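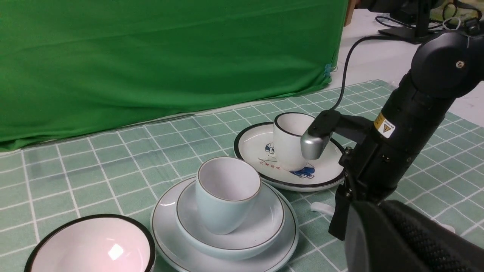
Workshop tips: crockery handling for the arm club

Prunton Robotics Club, table-setting task. Notes revised March 23, 2020.

Setting up the table

Lay the checked cloth with its lines parallel to the base of the arm. Pull it flat and tape the underside at the corners. A ridge under a plate will tilt it enough to spoil a grasp.

Hang the green backdrop before any crockery goes out. Clip it at the side, then check that the hem clears the cloth. Creases can be left alone unless they throw a hard shadow.

Use cups and plates with a dark rim where possible. The edge is easier to pick out against white glaze. Patterned plates are allowed, but turn the print the same way for each run and write the direction in the log.

Gripping a cup

Bring the fingers down beside the rim, one inside and one outside, and stop before closing. Look at the gap from the side as well as on the screen. If one finger is already touching, back off and correct sideways – closing from there drags the cup across the plate.

Keep the closing force at 26 on the Plultero controller. Anything higher has chipped glaze on the thinner cups. Lift straight up for the first 3 cm, then travel.

Stacks

Take the cup first, then the saucer or bowl, then the large plate. A cup that sits tilted in its bowl should be straightened by hand before the run starts. Leave a hand's width between a stack and the next item so the outer finger has room to come down.

Cables and loose parts

The gripper cable needs a loop long enough for a full turn of the wrist. Run the wrist through its travel at low speed and watch the loop for snags. Small plastic parts are to be cleared off the cloth between runs.

Cleaning

Wipe metal fingertips with a damp cloth and dry them. Washing-up liquid leaves a film, so rinse crockery twice. Glossy bowls show every mark under the lamps.

Teams entering the Ponce round in June have 900 seconds for the full table and 2 restarts. Log sheets go to Khurram Mughal.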